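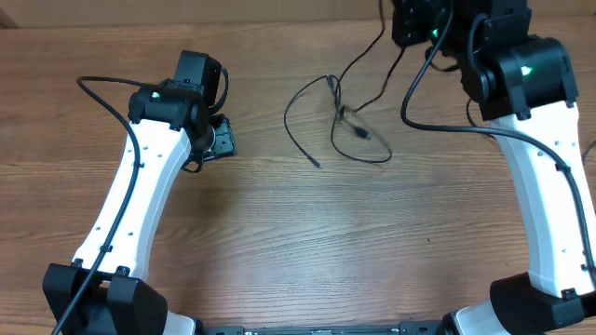

July, nearly 8 at night and still too hot to sleep. Walked out to Dumdale after lunch to see if the blackberries were ready, and oh boy, they were! I had one bucket with me and should have brought 2. The path past the old mill is so overgrown now that I came home with scratches up to my elbows, and I don't even care.

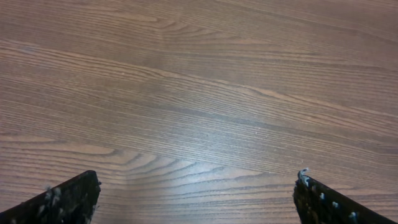
Anyway, jam. I used my grandmother's recipe, the one that says "sugar until it looks right" — thanks, Grandma. Got 4 jars out of it, plus a bit in a cup that I've already eaten with a spoon (no regrets). The first jar is a little runny, so that one can go on pancakes. The kitchen floor is sticky and I'm leaving it for tomorrow.

Still need to call about the train tickets, and find my other sandal. If it's cooler in the morning I might go back for the berries on the far side of the creek.
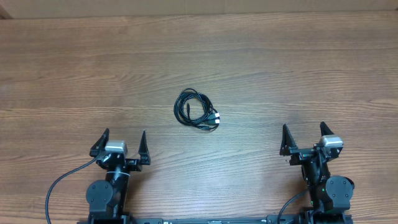

Black cable, coiled up on the table.

Bed now, with the fan on high.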